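Deux pinces portatives comparées sur du linge plié

Tretemard a publié mardi 25 juin 2024 les premiers résultats d'un essai comparatif entre deux pinces tenues à la main, destinées à enregistrer des gestes de pliage avant leur transfert sur un bras robotisé. L'essai a été mené avec le bureau d'études Gunora, dans des logements ordinaires, sans table de laboratoire ni éclairage ajouté.

Le protocole prévoyait 60 prises par configuration, sur des vêtements sombres, que les caméras embarquées distinguent mal les uns des autres. Les doigts jaunes à fentes ont été conservés pendant toute la campagne. Seuls le réglage de l'exposition et la fréquence d'enregistrement changeaient d'une série à l'autre. 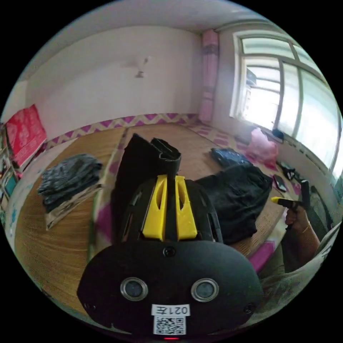
Chez Villanueva, qui suit le projet pour son propre atelier, on estime que le choix des doigts compte moins que la synchronisation des deux mains, et qu'un décalage de quelques images suffit à rendre une séquence inutilisable. L'entreprise demande que ce point soit mesuré séparément.

Selon Tretemard, 8 séquences ont été écartées pour perte de suivi, dont six lors de prises face à une fenêtre. Gunora propose de verrouiller l'exposition au début de chaque enregistrement.

Une seconde campagne est prévue en décembre sur le site de Bralside, avec six opérateurs et un contrôleur commun aux deux pinces. Les fichiers de réglage seront communiqués aux partenaires avant les essais.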